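3.2 Materials and household survey

The second part of the study turned from laboratory swatches to throws in daily use. Swatch tests are run on flat, new fabric under a fixed load, and they rank yarns well enough, but they say little about how a fuzzy knit behaves after a winter on the back of a sofa. Earlier work by Husar and Bite relied on a drum tester and reported pill grades only. We kept the same grading scale, from 1 (severe) to 5 (no change), so that the two sets of results could be compared.

Throws were supplied by 20 households in Gistholm. Each household filled in a short form on washing habits, drying method, and the kind of seating on which the throw was normally kept. Seating was coded as leather, woven fabric, or pile fabric. Leather was treated as the low-friction case, and cream or light upholstery was noted separately, as dye transfer from darker knits was recorded as a secondary outcome.

Folding was also coded. A throw kept in a tight fold wears along its outer ridges, while one left spread over the cushions wears across the face. Bunched throws fall between the two and were entered under the fold they most resembled. 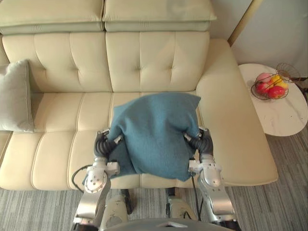

Figure 4. Blue-green knit throw, folded, at the front of a cream leather sofa.

Pill grade was assessed by two readers, Mocanu and Darko, working apart and without sight of the household forms. Where the grades differed by one step, the mean was used. Where they differed by more, the throw was read again under the Preda light box after resting overnight. Loose fiber was collected by running a Cakero lint roller over a marked area under a constant weight, and the sheet was weighed before and after.

All throws had a raised surface, produced either by brushing or by the use of a textured yarn. The two routes were kept apart in the analysis. Brushed knits shed early and then settle; textured yarns shed less at first but tend to form pills that stay anchored to the base. This difference has been described before for sweaters, but blankets carry a looser stitch and a longer pile, and the anchor fibers are under less tension.

3.3 Abrasion cycles

A matched set of new throws was abraded on the Flendine flat-bed tester for 2000 cycles, with readings taken every 300 cycles and a final reading at the end of the run. The abrading surface was finished leather for one half of the set and a plain woven cotton for the other. Samples were turned a quarter at each reading to limit directional wear.
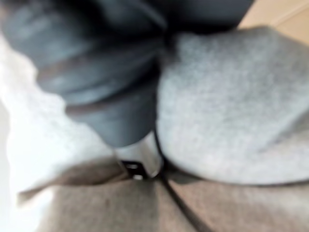

Vol. 5

Results for the leather group were flatter than expected. Pill grade fell by roughly one step over the full run, with most of the loss before the third reading. The cotton group lost more and was still losing at the end – a longer run would be needed to find its plateau. Mass loss followed the same order in both groups, although the spread within the brushed knits was wide.

Edge wear was not captured by the flat-bed method. In the household set, the lowest grades were often found within a hand's width of the hem, where a throw hangs past the seat and is brushed by passing legs. Chareonsuk has suggested a roller attachment for this purpose, and a version of it is under test.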